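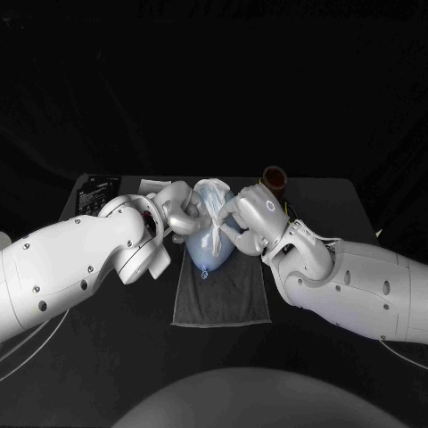

Handout 4: Covering and tying a balloon form
Soft Forms, evening studio course, Zatmont Craft Rooms
Notes by Floarea Marinescu

Hi everyone! I promised to write up the balloon part of the class properly, so I've typed up what I said at the table plus a few things I forgot to say. Bring this with you next time, it'll get glue on it and that's fine.

We're making the paper lantern shell from the Furden pattern, and the balloon is the mold. Last term I had people pasting straight onto the rubber and then fighting to get the shell off, so now we put a plastic bag over the balloon first and tie it. The paper sticks to the bag, the bag slides off the balloon, and you peel it out at the end. It's one more step, but I did it both ways with 43 lanterns in June and I'm never going back.

What you need on your table

One balloon, any color. The cheap round ones are fine.
One thin plastic bag, the soft kind you get at a produce counter. Thick shopping bags hold their creases and every crease shows up in the paper.
A folded towel. Don't skip this! Balloons roll, and tables have grit on them.
A cup for your brush water later on.
Newspaper torn into strips, which we'll get to in Handout 5.

Blowing it up

Go for a bit less than full. If you squeeze it gently and it squeaks, let some air out. Mine measure 445 mm around the middle, and the Furden pattern assumes that, but nothing terrible happens if you're off by a finger's width (you'll just trim the collar). Knot the neck as close to the balloon as you can manage.

Put the balloon on the towel with its own knot pointing down. I say this every term and every term half the room has it sideways. The knot end becomes the opening of the lantern, and you want it out of the way while you work on the top.

Getting the bag on

Open the bag all the way and blow into it if the sides cling together. Lower it over the top of the balloon and stroke it down with flat hands - flat hands, no fingernails, and rings off please. It only has to come down over the upper part. The lower part stays bare because the pattern leaves that open anyway.

You will have too much plastic. That's normal. Gather all the extra toward the front, toward yourself, into one bunch. Keep one hand resting on top of the balloon the whole time so the folds there stay put, and work with the other.

Tying

Twist the bunch two or three turns, then tie it once and pinch it. Look at the folds before you do anything else. If they're spread fairly evenly, tie it again. If they've all slid to one side, undo it and start over now, while it's easy. The tied bundle will hang down against the balloon, and you can leave it hanging. I used to tape mine flat and it made a lump you could see from across the room.

How tight? Snug enough that the bag doesn't wander when you turn the balloon, loose enough to get a fingertip under the plastic. If the balloon is changing shape, that's too tight.

Things that came up in class

Can I use cling wrap? You can, but it clings to itself more than to anything else and I find it maddening.

Mine popped! Happens. There are spares in the blue drawer, a bag of more than 130, so don't be shy.

Does it work on the long Preda balloons? I haven't tried. Somebody please try and report back.

For next time

Practice tying two balloons at home, and bring the better one if you can get it here in one piece. Read the first page of Handout 5 on paste. The Avitz paper is on the shelf by the sink, and you can take four sheets each.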